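发电机

报案电话是Sunday傍晚打进来的，接电话的是我，因为那天所里只有我一个人。对方说他叫Géza Deák，住Clekero路329号，他的发电机没了。我问他什么时候没的，他说他不知道，他刚发现。我问他上一次看见是什么时候，他想了很久，说刮大风停电那次用过，后来就放回棚子里，再没去看过。

停电是七月初的事。我在本子上写了七月，然后写了“此后”。

Sakthorpe这个地方报失窃的不多，报上来的一般是自行车、柴油和狗。狗多半自己回来。发电机算值钱的，我问他多少钱买的，他说2,000，发票他留着。我说那你把发票找出来，我现在过去。

Clekero路从镇口出去，先是柏油，过了水泵站就变成碎石。路两边是排水沟，沟边长着芦苇，夏天车开过去看不见拐弯。我开得慢。前一年有个送饲料的在那里翻进沟里，人没事，饲料泡了，气味留了一个多月。

329号是路上倒数第二家。最后一家在它右手边，隔着一道铁丝网，网上有个口子，用一扇旧门板挡着，门板是靠上去的，没有合页。我停车的时候看了一眼，那边屋里没开灯。

Deák站在院子里等我。他七十岁上下，个子高，背有点弯，穿一件袖口磨破的毛衣，手里攥着一个信封。他没有跟我握手，直接往后面走，我就跟着他。

棚子是木头的，铁皮顶，门上有个搭扣，挂着一把挂锁。锁是开着挂在上面的。我问他来的时候就是这样吗，他说不是，来的时候是锁好的，他用钥匙开的，开了以后发现里面没有东西，就打了电话。

我说锁是好的？

他说锁是好的。

我蹲下来看了看搭扣。螺丝生了锈，锈是完整的，没有拧过的痕迹。门框上也没有撬的印子。我又绕到后面，后墙的板子一块挨一块，底下长着草，草也没有踩过。棚子没有窗户。

“钥匙有几把？”我问。

“一把。”他把钥匙给我看，拴在一根鞋带上。

我进去看。棚子里靠左边是工具，右边是几袋水泥，有一袋受潮结成了块。中间地上有一块干净的地方，长方形，边上一圈灰，灰里有油点子。发电机原来就放在那儿。从干净的地方到门口，水泥地上有两道浅印子，是轮子压的。我拿卷尺量了轮距，写在本子上，又照了相。

“你的机器有轮子？”

“有。Duno的，大的那种，带两个轮子一个把手。我一个人推得动，抬不动。”

信封里是发票，Ondieki五金店开的，纸发黄了，字还清楚。型号，价格，2,000，现金付讫。下面手写了一串序列号，末尾三位是591。写字的人把5写得像个S，我问他这是5还是S，他说是5，机器上打的也是5。

发票抬头那一行是空的，没有写买主的名字。我当时看见了，没有多想。乡下店铺开票经常不写抬头。

我给他做了笔录。我们坐在他的厨房里，他给我倒了一杯水。笔录是这样写的：

报案人陈述，本人为上述地址住户，独居。本人拥有Duno牌汽油发电机一台，存放于屋后木棚内。该棚平日上锁，钥匙由本人保管。七月停电期间本人使用过该机器，使用后放回原处并锁门。今日傍晚本人进棚取绳子，发现机器不在。门锁完好。本人没有将机器借给他人，没有出售，也没有允许任何人搬走。本人没有怀疑对象。

我念到“没有怀疑对象”，抬头看他。他看着桌子。

“真没有？”

“你写没有就行了。”

“我写你说的。”

他把信封折了一下，又展开。“你写没有。”

我就写了没有。他签了字，签得很慢，两个重音符号都点上了。

星期一我先去了Ondieki。店在加油站对面，门口摆着割草机和一排塑料水桶。柜台后面的人翻了半天，从一个铁皮柜里找出当年的存根。存根比发票多一行字。买主那一栏写着两个姓，一个是Deák，另一个我认识，是Clekero路最后那一家的。

我问他为什么两个姓。

他说那时候两家合买的，一家出一半。他记得这事，因为两个人在柜台上数钱，一个数完了另一个又数一遍，后面排了一队人。他说他们要求发票开两张，他说一台机器只能开一张，他们就商量了一会儿，最后谁的名字都没让写。

我让他把存根复印了一份。复印机在里屋，预热花了很长时间，我在店里看了一会儿灭鼠器。

邻居那个男人春天死的，这我知道。葬礼那天我在路口指挥过车。他女人还在，人矮，走路快，以前在学校食堂干活，我小时候她给我打过饭。她从来不多给。

我从五金店出来没有马上去找她。我先回所里，把存根夹进卷宗，又给县里打了个电话，问共有财产由一方搬走，按不按盗窃立案。县里说要看情况。我问看什么情况，县里说看有没有非法占有的意思，看价值，看双方怎么说，最好能调解。我说如果已经卖了呢。县里说卖给谁了。我说我不知道，我就是问问。县里说那你先弄清楚。

下午我去了。

她在后院晾床单，看见我的车也没停手，把最后一个夹子夹上才过来。我说了来意，说隔壁丢了一台发电机，问她有没有看见什么人、什么车。

她说：“没丢。”

我说人家报了案的。

“没丢，我卖了。”

我把本子打开。她看着我打开，等我把笔拿好，才接着往下说，好像给孩子报听写一样。她说机器是两家的，当年一家出了一半，她男人的那一半是卖了一头小母牛凑的。她说头几年机器放在她家，后来隔壁的棚子盖好了，棚子干燥，就挪过去了，说好谁要用谁去拿。她说男人死了以后她去要过一次，想折成钱，Deák没给准话。她就等着。等到上个星期，她屋顶漏了，修屋顶的要先付钱，她就把机器卖了。

“卖给谁了？”

“一个收旧机器的，从外县来的，开一辆白车。”

“卖了多少？”

她说了个数，不到原价的三分之一。我说你卖便宜了。她说她知道，那人说启动绳断过，接过一截，她说那是隔壁拉断的，那人说谁拉断的都一样。

“他的那一半呢？”

“给他留着呢。”她进屋去，出来的时候拿着一个装过糖的罐子，里面有一卷钱，用橡皮筋扎着。“我等他来问我。他不来问我，他去问你们。”

我问她是怎么进的棚子。

她从围裙口袋里掏出一串钥匙，找出其中一把给我看。我把它跟手机里拍的那把比了一下，齿是一样的。她说装锁那天就是两把，一家一把，锁是她男人买的。

我说他说只有一把。

“他忘了，”她说，“要不就是他没忘。”

这句话我没有写进去。我写的是：本人持有该棚钥匙一把，系装锁时取得。我念给她听，她说“系”是什么意思，我说就是“是”，她说那你就写是。我改成了是。

她签完字，问我这算不算犯法。我说还没定。她说定了告诉她，她好安排人喂鸡。

我去找那辆白车花了三天。收旧机器的人在邻县有个院子，电话打过去没人接，我就开车去。院子门口拴着一条黄狗，里面堆着洗衣机和拖拉机的前轮。老板说有这么一台，前天刚转手，卖给一个办露天婚礼的。我问他登记了没有，他给我看一个作业本，上面写着日期、物品和钱数，卖主那一栏写的是“老太太”。序列号倒是抄了，末尾591，5也写得像S。

我说这台机器可能有权属争议。他说老太太有钥匙，开了门让他进去推的，大白天，还给他倒了水。他说偷东西的人不给人倒水。我说我没说谁偷东西。他把作业本收回去了。

我在他那儿还看见一个水泵，像是水泵站上个月报的那个，但是铭牌被磨掉了。那是另一个卷宗，后来花了更长时间。

办婚礼的人我也找到了，机器在他的货车上，刚拉去发过一次电，灯挂了一晚上。他有收据，付的钱比收旧货的给老太太的多出一倍。他问我要不要拉走。我想了想，说先别转手，等通知。他说下个周末还有一场。我说那你先用着。

回来的路上我把这件事排了一遍。机器两家的。一家没打招呼，卖了整台，钱留了一半。锁没坏，门没坏，人是白天进去的，她自己承认。买的人付了钱，又卖给一个也付了钱的人。要按盗窃走，检察那边看一眼就会退回来。要不走，报案的人在笔录上签了字，说没有允许任何人搬走，卷宗就得有个说法。

我决定让两个人坐到一起。县里说过最好能调解。

我先去跟Deák说。他坐在厨房里，还是那把椅子。我把存根复印件放在他面前，他看了，没拿起来。

“合买的事你没跟我说。”

“你没问。”

“我问你机器是不是你的，你说你拥有一台。”

“我是拥有。”

“拥有一半。”

他把水杯转了一圈。他说他是想跟她说的。春天她来要折钱，他手头没有，他也不愿意说自己手头没有。他说她男人在的时候，停电了，他们俩就一起把机器推到铁丝网那个口子上，一根线往左拉，一根线往右拉，两家都亮。七月那次他一个人推过去，把她家的线也接上了，她家的灯就亮了，她在窗户里站了一会儿，没有出来。第二天来电，他又把线收了。

我问他第二把钥匙的事知不知道。

他没有回答。我等了一会儿，外面有拖拉机过去，过去以后他还是没有回答。

我说你那天晚上打电话的时候，知不知道是她。

他说：“我以为她会过来看看出了什么事。警车停在这儿，灯还闪着。”

我说我没闪灯。

他说：“那我就不知道了。”

调解定在第二天下午两点，地方在所里。所里的会客室那阵子在刷墙，我把办公桌清了清，搬了三把椅子。她提前到的，带着糖罐。他晚了一会儿，换了件好毛衣。两个人互相点了一下头，坐下，中间空着一把椅子，是我的，我就坐下了。

我把情况念了一遍，从购买念到转卖，一条一条念，念到每一条都问双方有没有异议。购买，没有异议。各出一半，没有异议。存放，没有异议。钥匙，她看他，我也看他。 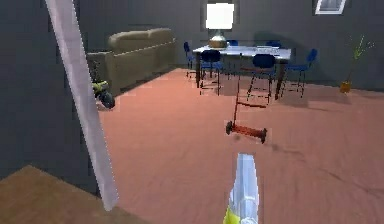 Deák说钥匙是两把，装锁那天他就在旁边，看着她男人把另一把装进口袋的，笔录上那句话请我划掉。

我说笔录不能划，可以另做一份补充。他说那就做补充。我把纸放进打印机，打了一份补充陈述，他看了，在“两把”下面用指甲划了一道，然后签字。

她一直没说话。等他签完，她把罐子推过去，推到桌子中间。罐子底在桌面上响了一声。

“一半，”她说，“你数。”

“不用数。”

“你数。当年你也数了。”

他就把橡皮筋取下来，数了。数到后来停了一下，又从头数。我去倒了三杯水，回来他数完了。

“多了。”他说。

她说没有多。

“你给了我一大半。”

“我卖便宜了，”她说，“便宜的那部分算我的。”

他抽出几张放在桌上。她没有拿。钱就放在那儿，风扇开着，我怕吹跑，拿订书机压住了。

我问他们机器要不要追。我说现在那个买主愿意退，可是他付的钱比你们卖的多，差价得有人出，要么他去找收旧货的要，要么你们自己谈。我可以陪着谈，但我不能替你们付。

Deák问那台机器现在怎么样。我说在给人办婚礼，能用，灯挂了一晚上。她问是什么样的灯，我说我没看见，人家说是串起来的那种。

两个人都没有马上表态。后来她问，启动绳断过的那种，值不值得再买回来。他说绳子是他接的，接得很牢，比原来的还牢。她说收旧货的就是因为这个压了价。他说收旧货的不懂。

我看了一下表，四点还要去水泵站。我说你们可以回去想，想好了打电话给我，在这之前我先把这个写了。

我写的是：经调查，涉案发电机系报案人与邻居共同出资购买，邻居一方持有存放处钥匙，在未告知报案人的情况下将其出售，并保留了应属报案人的款项。双方对事实无异议。报案人不要求追究。写到这里我问他，你是不要求追究吧？他说不要求。我让他在这一句旁边另签一个名。

还有一栏是“处理结果”，我先空着。

他们一前一后走的。她走得快，到了门口又站住，跟他说屋顶修了一半，修屋顶的人说梁上还有一处不行。他问哪一处。她说她说不清，在里面那头。他说他有梯子。她说她也有梯子。

压在订书机底下的钱谁都没拿。我装进信封，封口，写上卷宗号和日期，放进铁柜。按规定得打两份清单，我打了，第二天上午开车送过去给他们签。

到了Clekero路，329号没有人，门关着。我往右手边走，铁丝网口子上那扇门板已经挪开了，靠在一边。隔壁后院里架着梯子，他在上头，她在底下扶着，嘴里在说往左，再往左。我在下面喊了一声，说要签个字。

他说等一会儿，手上有钉子。

我等了一会儿。鸡在我脚边转，有一只啄我的鞋带。他下来以后把清单看了一遍，问这钱能不能就放在我们那儿。我说最多放到结案。他问什么时候结案。我说就差一栏。

她说那就写归他们两个，以后买机器用。

“什么时候买？”我问。

“停电以前。”她说。

我说栏里写不下这么多字，我得写个明白的。他们商量了一下。他说写一人一半。她说本来就是一人一半。他说所以写一人一半。她说随便，把笔拿过去先签了，签在了他的那一行上，我只好回车里又拿了一份。

后来过了两个星期，Ondieki的人打电话给我，说他们俩去店里看了新的Duno，嫌贵，没买，在柜台上站了一上午，问能不能先付一半。他问我这样卖合不合规。我说合规，让他把两个名字都写在发票上。他说发票上只有一行。我说那就写小一点。

办婚礼的那个人我也通知了，告诉他机器归他，可以转手了。他说他不打算转手，就是绳子有点短。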